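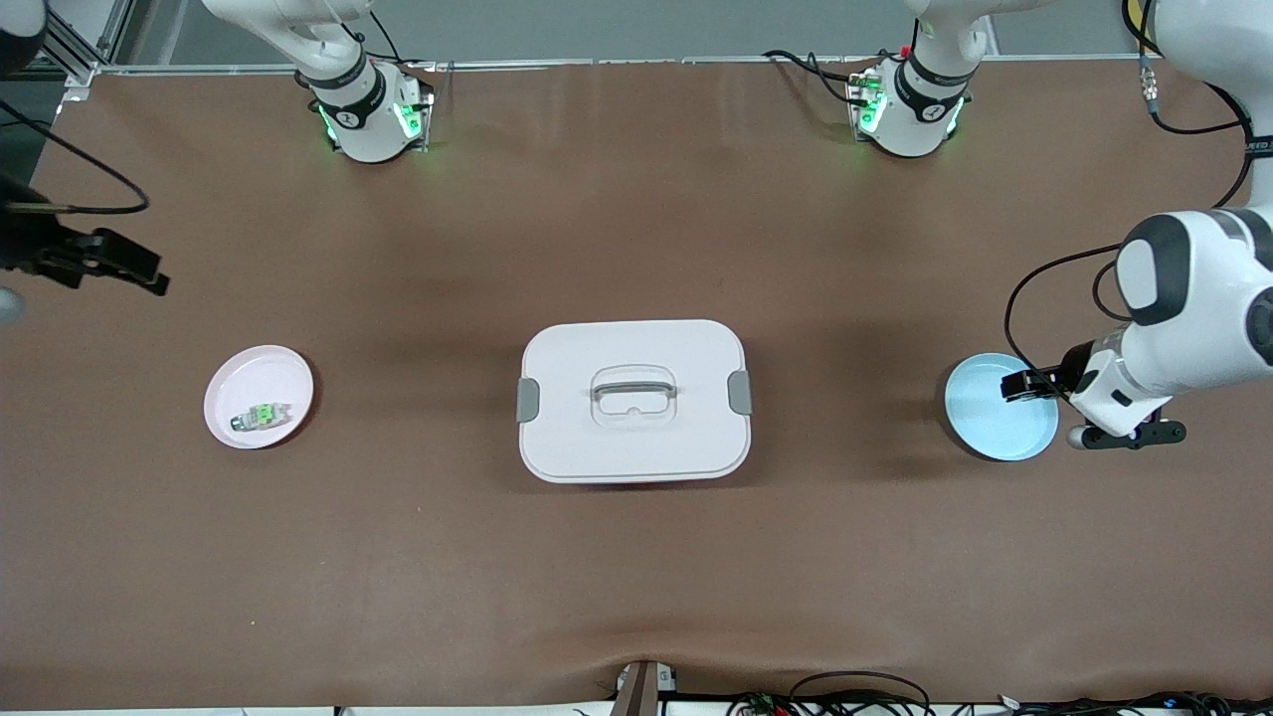
Tabletop Set, Brown Cloth Edition

README, last touched March 3, 2023, by Teresa Duggan, who would like it known that she only meant to fix a typo.

What's in the folder

The Tabletop set is 494 short recordings of ordinary things being moved around on a big rectangular table with a brown cloth on it. Things get picked up, put down, lined up and put away. If you came for drama, the closest we have is Ronton, session 7, in which a spoon is put away in the wrong place and stays there.

The recordings come in two parts:

Mandinness: 282 recordings, all tidying. The table starts out untidy and ends up less so, to varying degrees.
Ronton: the rest, which is setting out. Same table, same cloth, opposite ambition.

The names were chosen by Adom Wumbei during a long meeting and mean nothing. Please stop writing to ask.

The cloth

More people ask about the cloth than about anything on it, so it gets its own heading.

It is matte and a medium chocolate brown. We picked a matte one after an early trial with a shiny tablecloth in which every object appeared to have a twin living underneath it. Brown was Huia Hoani's choice. Nkrumah Ackah wanted green and has asked that his objection be preserved in the documentation, where it now is.

The cloth wrinkles. It tends to bunch up along the near edge, usually toward the middle. We smooth it between sessions and iron it when someone feels guilty. Wrinkles are not labeled, and two recordings of the same task can have quite different ones. If your method depends on a perfectly flat cloth, you may want a different data set, or a different method.

Shadows are soft and gray and we left them alone. Objects have shadows. We checked.

Labels

Each recording has one plain sentence saying what was supposed to happen, written before the session, and one saying what did, written after. Where the two disagree, believe the second. Adom Lamptey wrote most of the second kind and has a gift for understatement: "mostly stacked" covers a wide range of outcomes.

Object names are kept simple. A cup is a cup, even if it came from the mug shelf. The full word list is in names.txt, along with a short argument about bowls.

Known problems

- The object list for Ronton was typed from a handwritten sheet. If you find something called a "lolander," it's a colander.
- Left and right in the labels mean left and right as you look at the recording. A few early Mandinness labels go the other way — we've fixed the ones we found.
- The cloth was washed once partway through Mandinness. It may have come back slightly lighter. Opinions differ, sometimes at lunch.
- Tetteh, the old file checker, complains about missing dates. Ignore it. Astus replaces it and complains about other things.

Changes

Version 2: fixed label spellings, added names.txt, removed a duplicate session, put the bowls back after removing them by mistake.

Corrections go to Teresa. Please include the session name and number, and the label as you think it should read.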